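The Box Comes First

I have a closet in Hutchins that measures four feet by not very much, and for years it beat me. Every January I'd buy a stack of bins, fill them in an afternoon, and by March I was back on my knees digging for the extension cord. So this year I tried something different (bear with me!) and started with one single box on one big bare stretch of table.

I got the idea at Kuvwood, the housewares store out past Nenen, where I had gone for light bulbs and stayed for nearly two hours. They stock 584 kinds of container. I asked! And the ones I kept drifting back to were the clear ones, the plain see-through crates with no lid to lose. 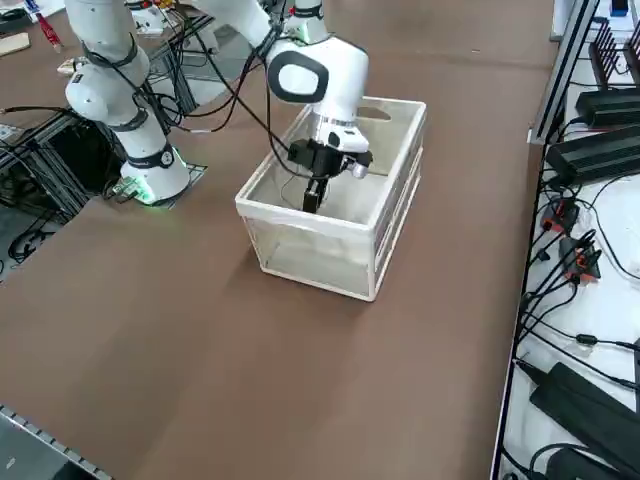 I used to be a wicker person, I'll admit it. Wicker is lovely on a shelf and hopeless when you need a AA battery in the dark. With clear sides I can spot the batteries from the hallway, and I can also spot the takeout menus I swore I'd thrown away, so there's a bit of shame built in. Fine by me.

My rule now is 12 minutes per box with the kitchen timer on. Everything goes in standing up if it will stand, and heavy stuff goes at the bottom. Handles matter more than I ever figured, too. A cutout you can get your whole hand into is worth an extra couple of dollars, especially on a high shelf.

I'm up to four crates. The fifth is supposed to be for gift wrap, but the rolls are too long, and the folks at the Hutow flea market want way too much for their tall baskets. I'm going back Wednesday to haggle.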